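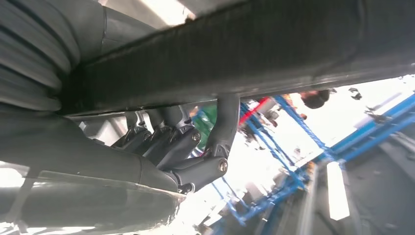
Cold Hands, Long Lake

Seven a.m. at Julwood, water flat, air colder than anyone wanted. We had four pairs of neoprene paddling gloves and one morning to wreck them.

The Zullham pair first. Thick, warm, stiff as a boot. Great for sitting still. Try to feather a blade though and your forearms are cooked by the first bouy. $47.

Ternotico next – thinner, pre-curved fingers, grippy palm. Best feel on the shaft by a mile. Cuff is too short and drips run straight down your sleeve. Fixable with a drysuit gasket, annoying without one.
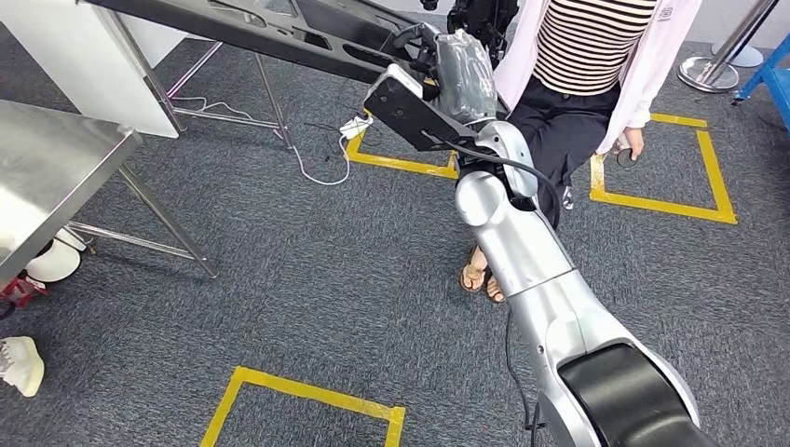
Late morning, Julwood.

Ng makes pogies, the kind that stay on the paddle. Bare hands inside, full grip, toasty. Getting back in after a roll takes practice. Took me some 13 tries before it felt normal.

Last pair, no-name, bargain bin. Seam went at the thumb before lunch. Skip.

So which? For touring, pogies, easy. For surf or anything where you might swim, the Ternoticos, and size up if your between sizes. Rinse in fresh water, dry them inside out, keep them off the heater – neoprene goes crunchy fast.

Boots in the June issue.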